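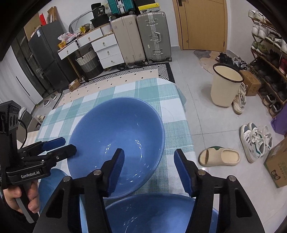
Every few months somebody tells me to own fewer bowls. The latest is a book called The Perkovham Kitchen, lent to me by Agathe Besson with half the pages turned down at the corner, and its position is that a household of two needs four bowls, all the same, nested on an open shelf. I read it in one evening and disagreed with it until bedtime.

My first objection is nesting. Nested bowls look lovely in a shop. At home they go back in the stack with a bit of water still inside, because who dries the inside of a bowl properly, and the next morning you pull two apart with that horrible sucking noise. The glossy ones are the worst. Ours are blue, big and glazed all the way down, and water sits on that glaze in beads and stays there. Leave them to drain, says the book, on a rack of a size I have never seen in a real kitchen. I spread mine out on the table instead. It takes up the whole table and I don't care.

The second objection is the shelf. Open shelves collect grease if they're near the cooker and dust if they aren't. Veronika Ammann had hers put up in September and by Christmas everything she used had migrated to the worktop, and the shelf was holding a jug and some dried flowers. She says she likes it. Fine.

I should say what I did try, so that nobody writes in. I did the exercise in chapter two where you put every item you've eaten from in a week on the table and box up the rest. The rest went in a cardboard box, and the cardboard box went to join the other cardboard boxes. I had it open again inside a fortnight looking for the small plates. The author claims you'll forget what's in there. I could have recited it.

The chapter on tablecloths annoyed me more than it should have. Bare wood only, apparently, for "calm". Our table has a checked cloth on it, teal and light blue and white, and I'd defend it in court. Wet bowls on bare wood leave rings. Wet bowls on a cloth leave a damp cloth, and you hang it over a chair. I bought a proper drying mat once, a Covia, 300 of something on the label that was meant to impress me (grams, threads, I never found out), and it smelt of pond by the end of the second week.

Then there is the matter of where things go when they leave the kitchen. The book has no suggestions beyond "let them go". In our place they go to the far wall. There's a white chest of drawers there with little gold knobs, bought so that the top would be clear, and the top has a plastic bag on it, a yellow box, a black bin and a clear plastic dome lid. Next to that, suitcases. I've read that suitcases make excellent storage for out-of-season things. They make excellent storage right up to the day you want to go somewhere.

Etornam Frimpong, who has moved house more often than anyone I know, thinks all of this is the wrong way round. His view is that you should choose the bowl first, one you'd be happy to eat anything out of, and let the rest of the kitchen thin itself out without a programme. I think he may be right, though I notice he has an enormous cupboard.

So I've kept the blue bowls, all of them. They're too heavy for the top shelf and too wide for the cupboard over the sink, and soup goes cold in them faster than I'd like. They are very good for noodles, salad, and proving a small amount of dough. I've stopped stacking them wet. That's the only change I've made on the strength of the book, and I'm fairly sure my mother told me the same thing years ago.

Agathe wants it back by the end of the month. She has asked twice whether I found it useful, and I've said I'm still on the chapter about jars.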